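학생 프로젝트 보고서
게임 Sadetti의 지도 표시 방식이 길 찾기에 미치는 영향

작성: 울리아나 트카첸코, 빌랴 켐파이넨
지도: 베르나데트 두세

1. 주제를 정한 이유

Sadetti는 비가 그치지 않는 섬을 돌아다니며 우편물을 배달하는 탐험 게임이다. 우리 조는 게임 디자인 수업에서 이 게임의 초기 빌드를 다루었고, 중반부 마을인 플리스트덴에서 진행이 막히는 사람이 많다는 점을 알게 되었다. 마을 구조가 특별히 복잡한 것은 아니다. 골목은 대부분 중앙 시장으로 이어지고 등대는 어디서나 잘 보인다. 그런데도 시험 플레이에서 같은 다리를 몇 번씩 건너는 사람이 나왔다. 우리는 원인이 지도 화면에 있다고 보고 표시 방식을 바꾸어 비교했다.

2. 비교한 지도

지도는 두 가지를 준비했다. 첫 번째는 원래 게임에 들어 있는 것으로, 플레이어의 현재 위치가 점으로 나오고 목적지까지 선이 그어진다. 두 번째는 현재 위치를 표시하지 않는다. 대신 등대, 시장, 물레방아 같은 큰 건물의 그림을 넣고 골목 이름을 적었다. 플레이어가 지도 위에 직접 메모를 남길 수도 있다. 두 지도 모두 버튼 하나로 열리며 지도를 보는 동안 게임 시간은 멈춘다.

두 번째 지도의 그림은 켐파이넨이 그렸고, 메모 기능은 트카첸코가 만들었다. 메모 글자가 건물 그림과 겹치는 문제가 있어서 글자 뒤에 밝은 바탕을 깔았다.

3. 진행 방법

참가자는 81명이고 모두 Sadetti를 해 본 적이 없는 학생이었다. 참가자를 두 집단으로 나누어 각각 지도 하나만 쓰게 했다. 과제는 플리스트덴 안에서 편지를 배달하고 출발한 부두로 돌아오는 것이었다. 돌아오는 길에는 두 집단 모두 지도를 열 수 없게 했다. 마을을 실제로 기억하는지 보려면 이 조건이 필요하다는 두세 선생님의 의견을 따랐다.

지도를 여는 동작, 멈춰 선 지점, 같은 골목에 다시 들어간 경우를 자동으로 기록했다. 기록 도구로는 학과에서 쓰는 솔란키를 사용했다. 솔란키는 한 번에 최대 2000건까지 저장할 수 있는데, 이번에 모인 기록은 1354건이어서 파일을 나눌 필요가 없었다. 과제가 끝난 뒤에는 기억나는 대로 마을 약도를 그리게 하고 짧은 면담을 했다.

4. 결과

편지를 배달하러 가는 길에서는 원래 지도를 쓴 집단이 더 빨랐다. 선을 따라가면 되므로 예상한 결과였다. 두 번째 지도를 쓴 집단은 시작 직후 지도를 자주 열었고, 시장을 지난 다음부터는 여는 횟수가 줄었다.

돌아오는 길에서는 순서가 바뀌었다. 원래 지도를 쓴 참가자는 물레방아 앞 갈림길에서 오래 멈추거나 이미 지나온 골목으로 다시 들어가는 경우가 많았다. 약도에서도 등대의 방향을 반대로 그린 사람이 여럿 있었다. 두 번째 지도 집단의 약도는 골목 길이가 맞지 않아도 건물 사이의 순서는 대체로 맞았다.

면담에서는 의견이 갈렸다. 두 번째 지도가 재미있었다는 사람도 있고, 현재 위치가 나오지 않아 답답했다는 사람도 있었다. 메모 기능은 예상보다 적게 쓰였다. 메모 버튼을 찾지 못했다는 답이 있었으므로 기능이 필요 없었다고 보기는 어렵다.

5. 한계

마을 하나만 다루었기 때문에 숲이나 동굴처럼 눈에 띄는 건물이 없는 구역에서는 결과가 다를 수 있다. 또 참가자 중에는 평소 게임을 거의 하지 않는 사람이 섞여 있었는데, 집단을 나눌 때 이 점을 고려하지 못했다. 조작에 익숙하지 않아 멈춘 것과 길을 몰라 멈춘 것도 기록만으로는 구분되지 않는다.

다음 학기에는 현재 위치를 플레이어가 원할 때만 잠깐 보여 주는 세 번째 지도를 만들 계획이다. 메모 버튼은 지도 아래쪽 가운데로 옮긴다. 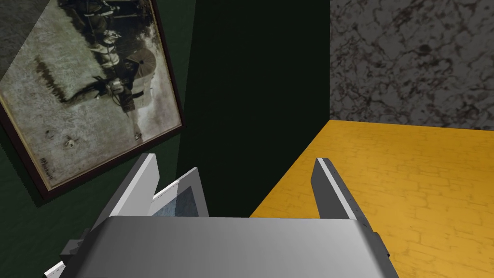 포르크뷔, 12월

이 보고서는 학기 말 발표 이후 받은 의견을 반영해 고친 것이다. 4장의 면담 부분을 늘렸고, 5장에 집단 구성에 관한 내용을 추가했다. 참가자 모집을 도와준 메이비스 프루잇과 기록 파일 정리를 맡아 준 라일 헤이버퍼드에게 감사드린다. 두 번째 지도의 원본 그림과 과제 안내문은 학과 자료실에서 열람할 수 있다.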